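Setting Up Your Ustik Label Printer at the Kitchen or Dining Table
Section 2: Getting the printer going and loading your first roll

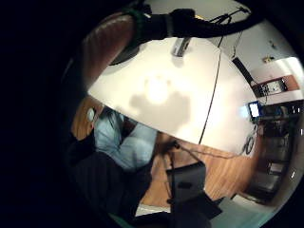 A big pale tabletop with a brown leather chair pulled up beside it.

I wrote these notes for our seed library after I'd set up my third Ustik in a month, and Binta Ogbonna talked me into tidying them up for everyone else. The booklet in the box is fine if you already know what a platen is. I didn't! So I've gone through it in the order I do it at home, with the bits that tripped me up put where you'll trip over them too.

Before you start, have your power brick, the USB cable, one roll of labels and a soft cloth handy. Give yourself a good stretch of clear table, because the lid swings back further than you'd think and you'll want your laptop next to you.

1. Take the printer out of its bag and peel off the blue tape. There's a strip on each side and a sneaky one under the lid, which I missed the first time (it printed half a label and sulked).

2. Press both side catches together and lift the lid until it clicks. If you only press one, the lid twists and you'll swear at it.

3. Slide out the foam block. Keep it. You'll want it if the printer ever goes in the post for repair.

4. Spread the two roll holders apart and drop your roll in with the labels coming off the top, printed side facing the ceiling. Let the holders close by themselves.

Note: Ustik rolls come wound with the labels on the outside. The cheaper rolls from Plomerari are wound the other way, so they have to go in upside down compared with the drawing in the booklet. Both work, but Plomerari's adhesive is a bit keen and doesn't come off jars easily.

5. Pull the end of the roll out past the front lip, about a hand's width, and line it up with the grey guides. Snug is good. If the guides pinch the paper it'll feed crooked.

6. Shut the lid with a press on both corners. Listen for two clicks.

Caution: the strip inside the lid is the print head, and it gets hot after a long run. Let it cool before you poke around in there, and never go at it with a knife or a scouring pad, no matter how gummy it looks.

7. Plug the power brick into the printer first, then into the wall, then switch on. The light should go orange and settle to green. Leave the USB cable alone for now.

8. Install the driver on your laptop. It'll ask you to plug in the cable partway through, and that's your moment. I jumped ahead once and ended up with a mystery device called "Unspecified" that took Zsolt Kovács half an evening to get rid of.

9. Hold the feed button until the light blinks, then let go. The printer will spit out a few blanks while it measures the gap between labels. Don't tug them.

10. Print a test label. You'll get the model name, a grid and a counter showing how many labels the machine has ever done. Mine said 1,513 when I got it second-hand from Toshio Sasaki, so it had barely been worn in.

If the grid looks faint on one side, the lid isn't fully down. If it's faint all over, open the driver settings and bump the darkness up a couple of notches. I run ours a touch darker than the factory setting for the seed packets, and leave it alone for address labels.

Label sizes: the driver calls our standard packet label "Ackermann 36", and it's hiding well down the list under the shipping sizes. Choose it and hit Set as Default, otherwise it'll go back to the big one every time you restart. Drives me up the wall.

Note: head cleaning. The booklet says every 3,000 labels. I do it with each new roll using a cloth and a dab of isopropyl, with the power off, and let it dry properly before the lid goes down.

Once you've got a crisp test label, carry on to Section 3, where Ruaridh Matheson explains importing your seed list from a spreadsheet. Save the list as a CSV first and check the year column, since his template chokes on blanks.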